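Dish racks: spacing, loading and cleaning

A slotted rack dries plates well if air can pass both faces of each plate and water has somewhere to go. Most complaints about racks come down to one of those two points.

Spacing

Measure the deepest plate you own, rim to base, with a ruler laid across the top. A flat dinner plate is usually no trouble. Pasta plates and shallow bowls are deeper and will lean against whatever is in the next slot. Two plates touching at the rim hold a film of water between them, and the film is still there in the morning.

If the dividers slide, set them to the deepest plate and leave them. If they are fixed, load every other slot. Long single-row racks suit this method, as there is enough length to spread a small wash out. My own Fakberg rack takes 6 plates in a row and I seldom put in more than half that.

Loading order

Start at the end furthest from the sink and work back towards it, so that wet hands and dripping plates do not pass over ones already draining. Face all plates the same way. Heavy plates go nearest an end frame, where the rack is stiffest; side plates can go anywhere. Cups do not belong in plate slots. They tip, and a tipped mug holds water in the foot ring.

Where to stand it

Keep the rack a hand's width off the wall. Against a painted wall the splashes leave tide marks, and a gap also helps the plates at the back edge dry. Keep it away from sockets and from any appliance lead.

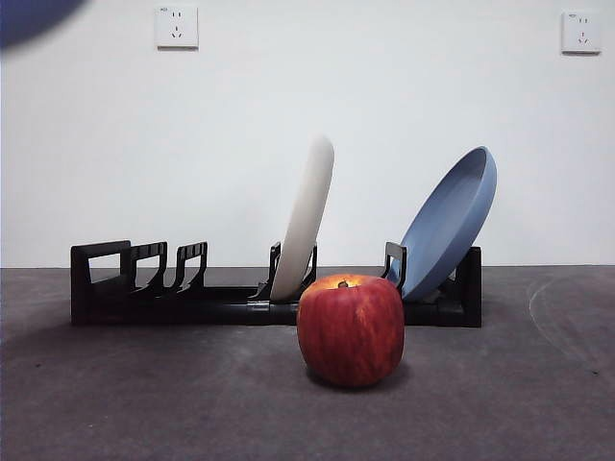

The surface underneath matters as much as the rack. A ribbed or textured mat lets water spread and evaporate; a smooth tray collects it, and needs a lip or a slope to the sink. Check the feet as well. A rack that rocks when a plate goes in will shift the others against each other, and that is how rims get chipped. A thin rubber pad under the short foot cures it.

Cleaning

Black racks show limescale as a grey bloom, mostly on the bottom rail and inside the notches. Mix 200 ml of white vinegar with the same amount of warm water, wipe it on, leave it for ten minutes and rinse. Use an old toothbrush for the notches. Do not use vinegar on chipped metal - it gets under the coating and the rust follows. Dry the rack before putting it back on the mat.

Wash the mat at the same time. Lift it, wipe both faces, and dry the worktop below before it goes down again.

Reader's note

Nadhirah Entili of Mokamcombe writes that she marks her preferred divider positions on the rail with a spot of nail varnish, so the rack goes back together the same way after cleaning. Pale varnish shows best on a black rail, and it comes off with remover, but test the remover on the underside first as some plastics go cloudy.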